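Poste de démonstration manuelle Gremlow, version à deux pinces
Équipement et budget d'installation

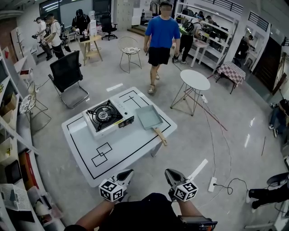

Le poste Gremlow s'adresse aux laboratoires et aux ateliers d'intégration qui veulent enregistrer des gestes de cuisine ou de manutention légère sans immobiliser un bras robotisé. Il est vendu complet ou par éléments. Les délais et conditions ci-dessous valent pour une livraison en France, en Belgique et en Suisse.

Contenu du lot complet
2 pinces à main Niskanen, gauche et droite
2 cubes de repérage à marqueurs imprimés
1 mallette de transport rigide
1 jeu de chargeurs et de cordons
1 licence du logiciel Trultine pour 2 postes de travail

La table, les sièges et les objets à manipuler ne sont pas fournis. Prévoir un plateau blanc ou gris clair, mat de préférence, assez grand pour poser un réchaud portable et une poêle côte à côte. Un adhésif noir suffit pour délimiter la zone de travail. Si plusieurs tâches partagent la même table, tracez un carré par tâche et notez son emplacement dans la fiche de séance.

Préparer le local
Comptez un passage libre sur tout le tour de la table. Plusieurs opérateurs peuvent travailler en même temps dans une grande salle, à condition que chaque paire de pinces porte ses propres numéros de marqueurs. Précisez le nombre de paires à la commande : les cubes sont imprimés en atelier et ne sont pas repris.
Côté électricité, une multiprise par poste. Les goulottes de sol sont à chiffrer à part, elles sont souvent oubliées dans les demandes de devis.

Budget
Les prix sont établis sur devis. Trois postes de dépense sont à prévoir en plus du lot :
Mise en service sur site, une journée, déplacement non compris.
Patins de rechange pour les mors, vendus par sachet de 50.
Renouvellement de la licence Trultine à partir de la deuxième année.
Les frais de port sont de 59 euros par mallette en France métropolitaine, 76 euros vers la Belgique et la Suisse. Les droits de douane suisses restent à la charge du client.

Location
Lolitz, notre partenaire, loue le même lot au mois, avec une durée minimale de 2 mois. Les loyers versés sont déduits en partie du prix en cas d'achat. Les lots de location ont déjà servi, ils sont contrôlés et les patins sont neufs.

Compatibilité
Les pinces de la génération précédente fonctionnent avec les nouveaux cubes, mais il faut changer la platine de fixation (référence à demander). Les anciens chargeurs ne conviennent pas.

Garantie et retours
Garantie d'un an, pièces et main-d'œuvre. Les mors et les patins sont des consommables et n'y entrent pas. Pour un retour, demandez un numéro de dossier avant l'envoi.

Contact
Devis et commandes : Zamfira Vlad
Mise en service et questions techniques : Maarja Juška
Les commandes passées après l'été sont livrées à partir de septembre.
Page mise à jour le 26/6/20.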